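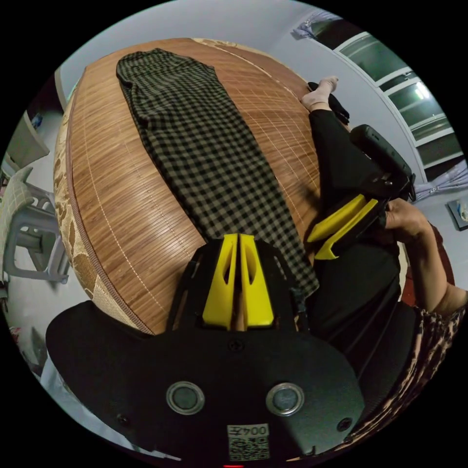 How often should the bed mat be cleaned during the warm season?

Wipe it every week and give it a full cleaning once every 30 days, or sooner if a resident has been ill.

Section 3. Care of Summer Bedding

3.1 Scope

This section applies to bamboo mats, light blankets and mattress covers issued to residents of Lernine House. It does not apply to winter quilts, which are covered in Section 4. Residents who bring their own mats may follow the same steps.

3.2 Weekly wipe

1. Remove all clothing, pillows and covers from the bed.
2. Brush the mat with a soft hand brush, working along the slats and never across them.
3. Wring out a cotton cloth in cool water until it no longer drips.
4. Wipe the upper face of the mat from the head of the bed to the foot.
5. Turn the mat over and wipe the underside in the same manner.
6. Stand the mat on its edge in the corridor drying area until both faces are dry to the touch.

Note: Mats may be wiped in place only when the drying area is closed. In that case, leave the bed uncovered and the window open until the mat has dried.

3.3 Full cleaning

1. Carry the mat to the ground floor wash room. Roll it with the slats running across the width of the roll. Do not fold it.
2. Mix 3 capfuls of the issued soap with one bucket of lukewarm water.
3. Wash one face at a time with a well-wrung cloth. Rinse the cloth often.
4. Wipe again with clean water to remove the soap.
5. Dry the mat in the shade for a full day before returning it to the bed.

Caution: Do not soak the mat or place it in a washing machine. The stitching will loosen and the slats may split.

Caution: Do not dry the mat in direct sun or against a heater. Bamboo that dries too quickly becomes brittle and can catch skin and fabric.

3.4 Mold and stains

Light spots may be treated with a cloth dampened with white vinegar, followed by a clean water wipe. If spots return within a week, bring the mat to the linen office – it will be exchanged without charge. Bleach is not to be used on any mat.

Check the mattress at the same time. A mattress that feels damp under the mat must be raised on its side and aired for at least one afternoon before it is used again.

3.5 Damaged slats

Run a hand lightly over the mat, wearing a cotton glove, at each full cleaning. A single raised splinter may be smoothed with fine sandpaper of 300 grit. Mats with broken slats or open stitching are to be returned. Tape is not an accepted repair.

3.6 Storage

1. Confirm that the mat is fully dry.
2. Roll it loosely and tie it at both ends with cotton tape.
3. Attach a tag with the room number.
4. Deliver it to the linen office, Room 38, between breakfast and noon.

Mats are issued again from the first week of June. Requests for early issue should be made in writing to Homa Mazandarani, and questions on exchanges to Danang Khoo at the same office.

Lernine House Resident Services | Contact the linen office, Room 38 | © Lernine House | Back to top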